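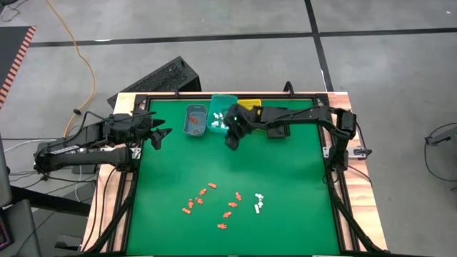
HULTHAM, Friday, November 1, 2019 — Murnora Press has released "The Lighthouse at Half Past," a picture book on telling time for readers in kindergarten through second grade. The text is by Anjani Latuheru, with illustrations by Elfriede Wallner.

The story follows a lighthouse keeper whose lamp must be lit on the hour and trimmed on the half hour. Each spread includes an analog clock face, and the corresponding digital time is printed at the foot of the page. Quarter hours are introduced in the second half of the book. Five-minute intervals appear only in the closing chapter, which may be read separately.

"Children often learn the hour hand and then stall," said Latuheru. "I wanted the long hand to have its own job in the plot — it is the one the keeper watches."

A teacher's guide contains 20 classroom activities, a vocabulary list, and reproducible clock templates. The guide was revised in August following use in elementary classrooms in the Sopacua school district.

The hardcover edition has 54 pages and is distributed by Zarner Book Services. Schools ordering 30 or more copies receive the printed guide at no charge. A large-format edition for group reading is in preparation.

Review copies and sample pages are available on request from the Murnora Press publicity office in Hultham.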